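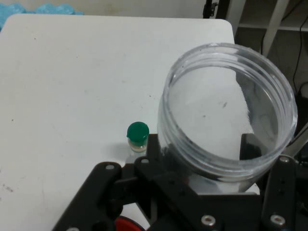 図3 ねじ口をもつ蓋なしの透明プラスチック容器と黒色のグリッパ

4.2 優勝記念品の贈呈は観客のつながりを強めるか

優勝記念の指輪やメダルの贈呈式が、球団と観客の結びつきを強めるという主張は、スポーツ経営の文献で繰り返し述べられてきた。球団側の広報担当者もほぼ同じことを言う。しかし、この主張を支える証拠を一つずつ見ていくと、想像以上に薄い。本節では、社会人野球の地域リーグに属するオルキネ(Orkine)球団の事例を用いて、贈呈式の前後で観客の行動に変化があったといえるのかを検討する。

先行する調査の多くは、式の当日に球場で配布された質問紙に依拠している。この方法の難点は明らかである。贈呈式の日に来場する者は、もともとその球団に強い愛着をもっている可能性が高い。優勝の翌季、しかも式があると告知された試合にわざわざ足を運ぶ人々に「球団への愛着は高まったか」と尋ねれば、肯定的な回答が並ぶのは当然であろう。質問文自体が答えを誘導している例も少なくない。「感動的な式を見て、どう感じましたか」という設問を含む調査の結果を、愛着の測定値として引用する論文すらある。

本研究では、式の当日に有効な回答を得た400名のうち、後日の追跡調査にも応じた364名を分析の対象とした。追跡調査は7月に郵送で行い、式そのものには触れず、直近の観戦行動、グッズの購入、試合結果を確認する頻度のみを尋ねた。式に関する設問を除いたのは、上に述べた誘導を避けるためである。もっとも、回答者は当日の質問紙に記入した人々であるから、この措置で影響が完全に消えたとは考えていない。

結果は、贈呈式の効果を信じる立場にとって都合のよいものではなかった。当日の質問紙では、364名のうち330名が「今季は昨季より多く観戦したい」と答えている。ところが追跡調査の時点で、実際に観戦回数が昨季の同時期を上回っていた者は23名にとどまった。意向と行動がこれほど離れている以上、前者だけをもって効果があったと論じることには無理がある。

この23名についても慎重に読む必要がある。自由記述欄を見ると、観戦が増えた理由として転居や勤務時間の変更、子どもの入団などが挙がっており、贈呈式や記念品に言及した者はいなかった。もちろん、人は自分の行動の理由を正確に述べるとは限らない。式の記憶が意識されないまま作用したという解釈も、論理的には残る。ただし、そのような解釈はどのような結果が出ても維持できてしまうため、検証に堪える仮説とは呼びがたい。

他球団の事例として、しばしばヘマ(Hema)球団の報告が引かれる。同球団は贈呈式の翌月に観客数が増えたと発表し、これが式の効果の証拠として流通している。しかし、増加が見られた期間には隣接都市のロルノ(Rorno)との対戦が集中していた。両球団の試合は例年観客が多く、式がなくても同程度の増加が生じたと見るのが自然である。報告には対戦相手別の内訳がなく、雨天中止の扱いも書かれていない。増加の原因を式に帰すためには、少なくとも同じ対戦相手との試合を年度間で比べる必要があるが、その作業は行われていない。

動画配信による波及効果についても同様の疑問がある。近年は贈呈式の様子がそのまま配信され、選手が指輪を掲げる写真が球団の公式アカウントに並ぶ。再生回数や共有の件数は、広報資料では「関心の広がり」と呼ばれることが多い。だが、再生回数は同じ人物が繰り返し見た場合にも増えるし、数秒で閉じられた再生も含みうる。プラットナー(Plattner)球団の資料では、再生回数と観客数の推移が一つのグラフに重ねられているものの、左右の軸の目盛りが異なり、起点もそろっていない。二本の線が並んで上昇しているように見えるのは、描き方によるところが大きい。

反論として、贈呈式の価値は観客動員では測れない、という意見が予想される。選手の士気や、球団職員、所有者一族の満足に意味があるのだという議論である。筆者はこれを否定しない。優勝した者が記念の品を受け取ること自体に、外部からの正当化は要らないだろう。問題は、その内輪の喜びが観客への投資として説明され、入場料の改定や自治体への補助申請の根拠に転用される点にある。根拠として用いるのであれば、それに見合う検証が求められる。

なお、本調査にも限界がある。対象は一球団であり、贈呈式に来なかった観客との比較を欠いている。追跡調査に応じなかった36名がどのような行動をとったかも分からない。昨季の観戦回数は本人の記憶に頼っており、優勝した年の記憶が実際より多めに語られた可能性もある。そうであれば、今季の増加は過小に見積もられていることになる。次節では、この点を補うため、オルキネ球団の年間席の更新記録を用いた分析を示す。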